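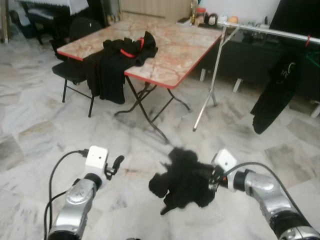 Rosângela Paiva thinks I should stop calling it laundry. It's cloth handling, she says, and if I write "laundry" on the log sheet one more time she'll change the heading back herself. Well, this is my blog and I shall call it laundry.

Home | Posts | Workbench | About me | Contact

Laundry, week three
Posted in July by Liam Lambert

So, black clothes. I've been driving the arms through garments for the Laken project for a good fortnight now and I had no idea how much I'd come to resent the colour black. With a striped shirt you can see where you are. With a black one held up in a bunch, the sleeve, the hem and the neck all look like the same bit of nothing, and I'm sat there with a controller in each hand trying to work out which edge I've got hold of. The one with the red bit at the collar is my favourite for exactly that reason (I've started saving it for after lunch, when I'm at my slowest).

If you're new here, my job is to do the task through the arms, over and over, and every go gets saved so the robot can learn from it later. The target on Laken is 200 good runs per task. A good run means pick the thing up, get it where it's going, let go cleanly and back off. You can fumble a little. Rosângela quite likes a fumble, as long as you recover from it, and she's told me off more than once for binning a run that she thought was perfectly useful.

What I find hardest is the letting go! Picking up is fine, you close the gripper on a fold and up it comes. But cloth swings. I'll lift something, move across at what feels like a sensible speed, and the bottom of it carries on travelling after I've stopped. If I wait for it to settle the run gets long and dull, and if I don't wait it wraps itself round the wrist and I have to start again. I've ended up doing a sort of slow scoop on the way over, which I can't really describe, but my shoulder knows it.

Two hands is a whole other thing as well. My right does nearly everything and my left just hovers about like somebody waiting to be asked to dance. Rosângela noticed this from the recordings before I did. If I only ever lift with the right then so will the robot, so since yesterday I've been making myself start every other run with the left. It's horrible. It feels like signing my name with the wrong hand. I managed 9 in a row before tea and then dropped 2 straight after.

We did try the hand-guiding way back at the start, where you take hold of the arm itself and walk it through the motion. I liked it for rigid things, and for showing a single reach I'd still pick it. For clothes I kept getting my own sleeves mixed up in it, and you can't guide both arms and have a free hand for anything else — so back to the controllers.

Next up is hangers, apparently. I'm told Yupanqui will be sorting out the new task list, and I've asked for at least one towel. A pale one, please.

Comments (3)

Delton
Do you get any feel back through the controllers? I did a bit of this with a cheap set and the lack of it drove me mad.

Liam Lambert
No, none at all, it's all by eye. You stop missing it after about a week.

Skekari
Try gripping further in from the edge, it swings less. Also more hangers please!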